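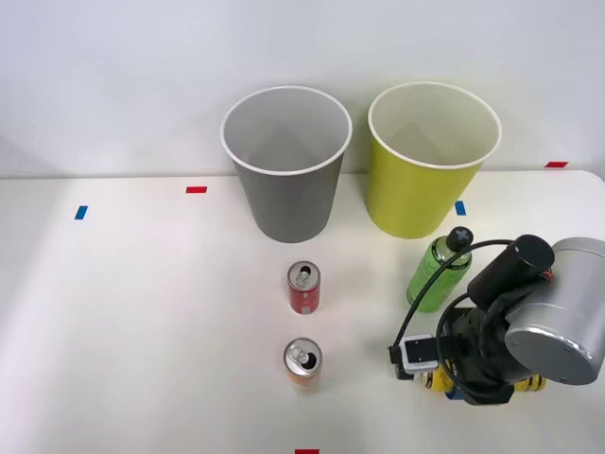 Ferkmont College, Department of Mechanical and Control Engineering

Third Year Group Project Report

Does a wrist camera help when sorting cans and bottles?

Jae-hoon Yeo, Hwa-young Sun, Su-bin Yeon, Katalin Hegedűs
Supervisor: Hajnalka Csizmadia

Summary

We trained a two-arm robot to pick up drink cans and bottles from a table and drop them into two round containers, cans in the grey one and bottles in the yellow-green one. The training used demonstrations recorded by people driving the arms by hand. We then compared three versions of the same policy: one that saw only the fixed camera, one that saw only the wrist cameras, and one that saw both. The version with both did best. The wrist-only version was good at closing on an object but poor at finding the right container afterwards. The difference between fixed-only and both was smaller than we had guessed in our October plan, and most of it came from the red can.

1. Background

Last year's group worked on the same bench and finished with a policy that sorted wooden blocks. Their report recommended trying objects with shiny surfaces and printed labels, as blocks of one flat colour are easy to see. We took that up. Cans are harder in two ways. The silver tops reflect the lights, so the top of a can looks different depending on where it stands, and the cans are short, so the fingers have little height to work with. Bottles are taller and easier to close on but tip over if pushed.

The other recommendation was to use fewer cameras. The wrist cameras each add a cable, and a cable that catches can end a run. If the fixed camera alone was good enough we could take the wrist cameras off. That became our question.

2. The bench

The table is white with a white wall behind. We kept it this way for all recording so that the background would not be a factor, and we say more about this under limits. The two containers are the same size and shape and stand side by side at the back. Grey is always on the left and yellow-green on the right, as seen by the fixed camera.

Coloured tape on the table marks reference positions. There are two blue strips and three red ones in the fixed camera's view. We used them when resetting the table between runs, with a printed sheet for each layout saying which object goes where in relation to which strip. Before we had the sheets, resets drifted. Hwa-young compared the first frames from one morning and found the same "layout" had moved by nearly a can's width between the first run and the last, so that morning's recordings were thrown out.

The arms are run through Tallness, the department's own control program. Recording is done with Daza, which stores the camera frames and the joint positions together with a shared time stamp. Training is done with Rukance, a small package written by a former student here. We changed nothing in Rukance apart from the list of camera inputs.

3. Recording the demonstrations

We recorded 300 demonstrations, split evenly over 5 layouts. A demonstration starts with the objects on the table and ends when the driver presses the pedal. All four of us drove. We did not try to drive in the same style, which may have been a mistake. Katalin approaches bottles from the side and low down, while Su-bin comes in from higher up and lowers the gripper at the end. Both work, but a policy trained on a mixture sometimes seemed to start one approach and change to the other.

The rules we did agree on were short:

Bottles go in the yellow-green container, cans in the grey one.
Right arm for anything to the right of the grey container, left arm for the rest.
If an object falls over, carry on and pick it up lying down if it can be reached.
If a cable touches an object, stop and mark the run as bad.

The second rule caused arguments. In several layouts the cans stand in a line in front of the grey container, and either arm could take them. We let the driver choose for those, and wrote the choice in the log. In hindsight a fixed rule would have been better, because the choice of arm shows up in the results as noise that we cannot separate out.
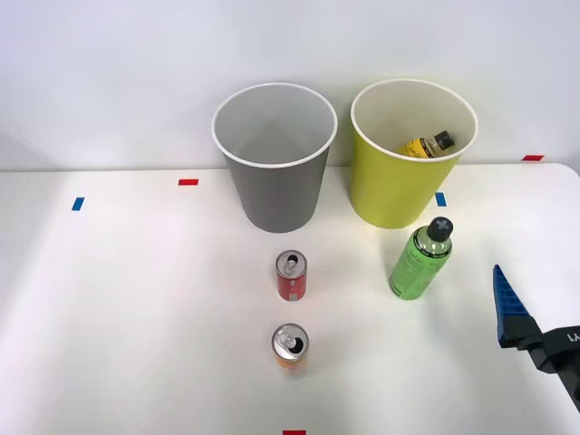
Fig. 1. Fixed camera. Small bottle with a yellow label in the yellow-green container, cans and green bottle on the table, gripper at right.

The fixed camera sees both containers and the inside of each rim, so a person watching that view can say where most objects have gone. What it does not see well is the gap between the fingers when the arm is in the way. With the gripper low and close to the camera, the object being picked can be mostly hidden by the wrist. This is the case where we expected the wrist cameras to earn their place.

4. Labelling

To find out why runs failed, and to avoid only counting failures, we labelled 2000 frames by hand from the test runs. Each frame got one of four labels: approaching, closing, carrying, or releasing. Jae-hoon and Su-bin did the labelling and swapped a part of the set to check each other. They disagreed mainly on the border between approaching and closing. We settled on "closing" starting when the finger gap begins to shrink in the joint log, and relabelled the frames that were affected. This took an extra afternoon and was worth doing, as the earlier labels had made the wrist-only policy look worse than it was.

5. Training

All three policies were trained with the same settings and the same demonstrations. Only the camera inputs differed. We used the last saved model in each case and did not pick the best one by testing several, as that would have used up test runs and given an unfair advantage to whichever policy we tested most.

The first training run for the wrist-only policy had to be repeated. The left and right wrist streams had been swapped in the input list, and the arms moved confidently towards places where there was nothing. Hajnalka spotted this from the log before we had put it on the bench a second time. We now print the camera names at the start of every run.

6. Tests

Each policy was given 10 test runs, two on each layout. A run was counted as a success if every object ended in its correct container with no help. We also noted the first thing to go wrong in each failed run, even if the arm recovered from it later. Runs were done in mixed order so that no policy had all its tests early in the day.

Full successes out of 10:

Fixed camera only: six
Wrist cameras only: three
Fixed and wrist cameras: eight

First fault in failed runs:

Fixed camera only: three missed grasps on the red can, one bottle knocked over
Wrist cameras only: one missed grasp, six objects released in the wrong place
Fixed and wrist cameras: one missed grasp on the red can, one stop during carrying
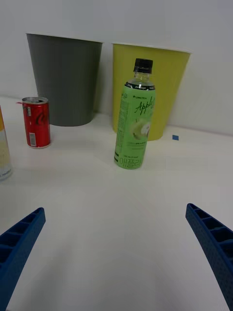
With the fingers open and the arm low, the wrist policy has no trouble working out where a bottle is from left to right. Its grasps were the neatest of the three. The fingers closed near the middle of the object and the arm rarely had to correct. The trouble came after the lift. An object held in the fingers covers a good part of the wrist view, and once the arm turned, the policy often had only one container in sight, or only wall. In four of the six wrong releases the object was let go between the two containers, and in the other two it went into the wrong one.

The fixed-only policy behaved the other way round. It always went to the correct container, but its missed grasps on the red can looked alike: the gripper came down a little too far to the right, closed on nothing, and went off to the grey container as though it were holding something. It did not notice that the fingers had closed fully. The joint positions are part of the input, so it could in principle have learnt this, but our demonstrations contain very few missed grasps for it to learn from.

The stop during carrying, with both cameras, we cannot explain. The arm held the bottle still above the table until the time limit. It happened once, on the layout we had recorded last.

7. Limits

Ten runs per policy is a small number. The gap between six and eight could be chance and we do not want to claim more for it than that. The gap between three and eight is harder to put down to luck, and the faults behind it are of one kind, which gives us more trust in it.

The background never changed. A white wall and a white table make the containers stand out strongly, and we would expect the fixed-only policy to lose more than the others in a cluttered room. We did not test this.

The containers never swapped sides. The policies may have learnt "left for cans" and taken no notice of the container's colour. Katalin tried one informal run with the containers swapped, using the policy with both cameras, and it put the can in the left container, now yellow-green. One run proves little but it is what we would expect.

All the objects used in testing had also been used in training.

8. What we would do next

Record missed grasps on purpose, with the driver noticing and going back for the object. This is cheap and would help all three policies.

Swap the containers in half of the demonstrations.

Agree one approach style for bottles before recording starts, or record the driver's name as an input and see whether the change of approach goes away.

Keep the wrist cameras for now. Our results do not support taking them off, though a second fixed camera from the other side of the table might do the same work without the extra cables — we had the mount for one but ran out of time to calibrate it.

9. Who did what

Jae-hoon Yeo: Tallness set-up, labelling, section 4. Hwa-young Sun: layout sheets, resets, recording, sections 2 and 3. Su-bin Yeon: training in Rukance, labelling, section 5. Katalin Hegedűs: test runs, results, sections 6 and 7. The remaining sections were written together.

The layout sheets and the fault log are in the project folder on the department drive, under the group's name. The Daza recordings are too large for the drive and are kept on the bench computer. Please ask Hajnalka Csizmadia before deleting anything from it.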